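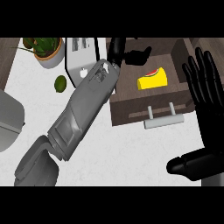
Adhesives Bench, Notebook 6
July, entry opened 8:40 a.m.
Subject: Hide glue, joint strength after storage of the dry stock

The purpose of this entry is to record the condition of the dry glue stock and the results of the first set of test joints. Colleagues who draw from the same stock are asked to read the section on the Vamden bag before mixing any more of it.

Stock on hand

Two lots are in use. The first is the Oleck granules, bought last fall and kept in the tall jar with the screw lid. The second is the Vamden granules, which came in a paper bag and were left in it. The Oleck lot pours freely and has no smell to speak of when dry. The Vamden lot has clumped at the bottom of the bag. The clumps break up under a spoon, but they should not be there at all, and the paper was soft to the touch along one seam.

Both lots are sold as the same strength grade. The supplier's sheet for the Vamden lot is missing from the binder. Chiến Hồ has a copy and will return it.

Preparation

Each lot was soaked in cold water overnight in a covered jar, 100 grams of dry glue to 200 grams of water. By morning the Oleck granules had swollen evenly into a firm, pale jelly with no loose water above it. The Vamden jar still had a thin layer of cloudy water on top. It was stirred in and not poured off, so that the proportions would stay the same between the two.

The jars were warmed in the water bath to 140 degrees Fahrenheit and held there. The dial on the bath reads low. The glass thermometer was used for all readings in this entry, and the dial should be ignored until it has been reset.

At working temperature the Oleck glue ran off the brush in a steady string and broke into drops near the end. The Vamden glue was thinner and ran off without a string. No water was added to either. Ordinarily the brush test would be used to adjust the mix, but adjusting would have hidden the difference that this trial is meant to show.

Test joints

The wood is hard maple from the Pruvholm order, planed the same morning. Joints are simple lap joints, long grain to long grain, with one square inch of overlap. Six were made from each lot. The pieces were warmed on the radiator shelf before gluing, brushed on one face only, rubbed together, and clamped lightly. The last two of the Vamden set were slow to go together and the glue had begun to gel before the clamp was on. They are marked with a pencil cross and are reported separately.

Clamps came off the next morning. The joints were then left on the rack for the rest of the week before testing. The window beside the rack was found open on one of those mornings. The humidity card read higher than usual, and it was back to normal by the afternoon.

Results

All six Oleck joints held past 1,000 pounds on the pull tester. In every one of them the break, when it came, was in the wood, with long splinters carried across the glue line.

The four sound Vamden joints all failed below that figure. Two broke partly in the wood and partly in the glue. The other two came apart cleanly at the glue line and left a dull, slightly grainy film on both faces. The two marked with a cross failed early, as expected, and should not be counted against the lot. Their glue line was thick enough to catch a fingernail.

Individual readings are on the loose sheet taped inside the back cover.

Discussion

The simplest reading is that the Vamden stock took up moisture in the bag and has begun to break down. The clumping, the cloudy water and the thin brush test all agree with this. It is also possible that the lot was weak on delivery. The trial cannot separate the two causes, as no sample was set aside when the bag was first opened. This is an omission on my part, and the receiving form now has a line for it.

Chiến has suggested that the soak was at fault and that the Vamden granules, being coarser, needed longer. I think this unlikely, but it is a fair objection and easily tested. A second jar of the Vamden lot was put to soak this afternoon at 4:15 and will be given a full day and night in the refrigerator before warming.

Văn asked whether the weaker glue could still be used for paper and cloth work. It probably can. Those jobs do not call for high strength, and a thinner glue is easier to brush out. It should not be used on chair joints or on any work that will leave the building.

Actions

The Vamden bag has been emptied into a dry jar and labeled PAPER WORK ONLY. Please do not top up the Oleck jar from it.

Leftover warm glue from this trial has been discarded. It had been through one heating already, and a reheated sample would confuse the next set.

The two glue brushes were washed in hot water and hung up. The wider one is shedding and should be replaced before the next trial.

The maple offcuts are under the bench in the flat box. There is enough for another set of joints at the same overlap, provided that nobody takes it for wedges.

Open points: return of the supplier's sheet; reset of the dial on the water bath; result of the long soak, to be entered on the next page.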